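The Curved Room

My aunt rented the flat in Narnstead because of the window. She told me so in a letter, in the years when she still wrote letters, and she drew it for me in blue ink: a long line which bends in the middle, and under it the words "the wall is round". I was nineteen and lived in another country. I thought that she made a mistake in the drawing.

When I came to empty the flat, in April, I saw that she had drawn it correctly. The building stands on a corner where two streets meet, and whoever built it did not want the corner to be sharp. So the wall of her room goes round, and the window goes round with it, and under the window there is a white ledge, long enough for a child to lie down on it three times.

The agency, Pavon, gave me 5 days. A young woman there explained it to me on the telephone in a very kind voice. The rent was paid until the end of that week, the keys should be put through the door of the office, and the room should be as it was in the beginning. I asked how it was in the beginning. She looked in her papers and said, "Empty, with white walls."

I took the night bus from Zirkville and arrived with one bag. I had brought clothes for two days, and rolls of tape, and a list. I am a person who makes lists. On the first page I had written "Keep", on the second "Give", on the third "Throw". I had the idea that I would be finished quickly, and that I could walk by the river afterwards and think about her properly.

The first day I did the kitchen. A kitchen is easy. A pan has no opinion about you. I wrapped the cups in newspaper, I gave the flour and the rice to the neighbour across the landing, and she gave me soup in return, in one of my aunt's own bowls, which she had borrowed a long time ago and felt bad about. I told her to keep the bowl. She said no, no, and then she kept it.

The second day I did the wardrobe. My aunt was a small woman and her coats were small too, and they smelled of the soap she used. I put them in bags without folding them. I know that this was not nice of me. I took them down the stairs two bags at a time and left them at the charity shop, and the man there asked if I wanted a receipt, and I said yes, and then I did not know what to do with it. It said 3 coats, various. It is still in my purse.

The big room I left for last.

I should explain what kind of room it was, because it was not the room of an old woman, or not what I expected from one. There was no carpet with flowers and no cabinet with glasses. Everything stood far from everything else. She had worked for 30 years at Rafferty, the furniture shop, on the floor with the beds and the lamps, and she told me once that after a day of walking between furniture she did not want to walk between furniture at home. She bought one table and it was round, and light, and she put it where the day came in. She said the table was for the guests. As far as I know there were no guests, except for me, two times, and the neighbour with the bowl.

In the summer it became very hot behind that window. She complained about it in every letter. The glass was covered so that people in the street could not look in, and the light came through grey and a little green, like light in a pond, but the heat came through also. She wrote: "I sit at the table like a fish and I listen to the radio." I wrote back that she should move. She did not answer this. In the next letter she told me about the price of peaches.

On the third day I took my list and I stood in the big room, and I could not write anything. It was morning. I could hear the trams. I looked at the table for the guests, and I decided to begin with the walls, because there was only one thing on them.

It was a print in a black frame, the kind that is sold in every shop with frames, where you can never be sure if the picture is meant to be kept or to be thrown away when you put in your own. A leaf, in grey, with all its little veins. Above the leaf the words "Love of nature". I had seen it on both of my visits and I am ashamed to say that I had laughed about it, on the second visit, in front of her. My aunt did not love nature. She was afraid of bees. She did not own a plant. When I was small she took me to the park one time, and after ten minutes she said that now we had seen it, and we went to eat cake.

"Why do you have this?" I asked her.

She looked at it for a while, as if she had not noticed it lately.

"It came with a number," she said.

I thought she meant the price. I laughed again, and she laughed too, and we talked about something else.

So on the third day I took it down from its nail, and I held it in front of me with my arms out, to see how I would feel about it, Keep or Give or Throw.
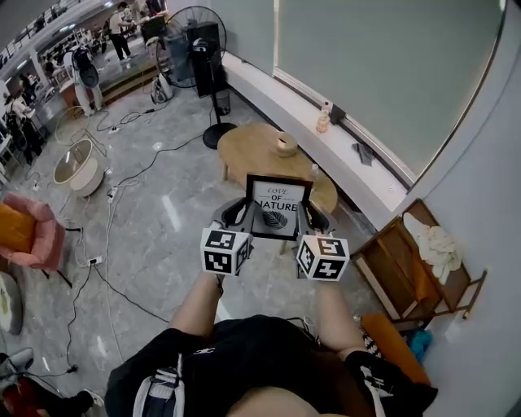 I felt nothing special. It was light, lighter than I thought. I turned it round to see how the back was closed, for I had the idea that I could give the frame to somebody and throw away only the leaf. On the back was a sticker from Rafferty, very yellow, and on it a number written by hand: 1335. Under the number, in her small blue letters, she had written "first one, 2000".

It was the year she began at the shop. No, this is not right, she began long before. I sat down on the floor and I counted, and then I remembered. In the year 2000 they moved her from the beds upstairs to the front, near the door, and for the first time she sold things by herself, with her own book for the orders. She had written about it, a long letter, four pages. I had read it on a train. I was in love that year and I did not read anything carefully.

Who bought it, I do not know. Perhaps a customer ordered it and never came to fetch it. Perhaps she bought it herself, so that the book would not have an empty page. I tried to imagine my aunt, who was already not young then, writing the number of the order on the sticker and then going to the other side of the counter to pay. It is possible. She was proud, and she was also practical.

I had said thirty years, and I should correct that also. It was some 30 years. She never told it the same way twice.

After that the work became slow. I cleared the ledge, from the left side to the right side, and I held each thing longer than was necessary. I pulled all the plugs out of the wall and wound up the cables, and I put tape around them so that they would not open again. The neighbour came and asked if she could have the table. She had always liked it, she said - she had sat at it more often than I knew. They used to play cards. On some evenings they did not even play, they only sat, and my aunt put the radio on.

"She talked about you," said the neighbour.

I asked what she said.

"That you make lists."

We carried the table over the landing together. It went through the door on its side, with the legs first, and she laughed because in her flat all the walls were straight and the table looked like it had come to the wrong address. We tried it in one corner and in another. At last we put it in the middle, where she will walk into it every day.

I finished one day early. The last thing I did was to fill the hole of the nail with white paste, with my finger, and to rub it flat as the young woman from Pavon had asked. When it was dry I could not find the place any more. I went along the wall with my hand, looking for it, first from the door to the window and then back again. Then I walked along the ledge too, the whole long bend of it, from one street to the other.

I put the keys through the door of the office in the evening, when it was closed. On the bus to Zirkville I had my bag on the floor and the print on my knees, wrapped in a pillowcase, and a man asked me if it was a painting. I said it was a leaf. He nodded and moved his feet so that I had more room.

It hangs now in my kitchen, next to the calendar. The glass gets steam on it when I cook rice, and I have to wipe it with my sleeve. My daughter asked me last week why we have it. She is fifteen and she thinks it is the ugliest thing in the house. I had the four pages in the drawer under the oven gloves, and I gave them to her, and I went on cutting the onions while she read.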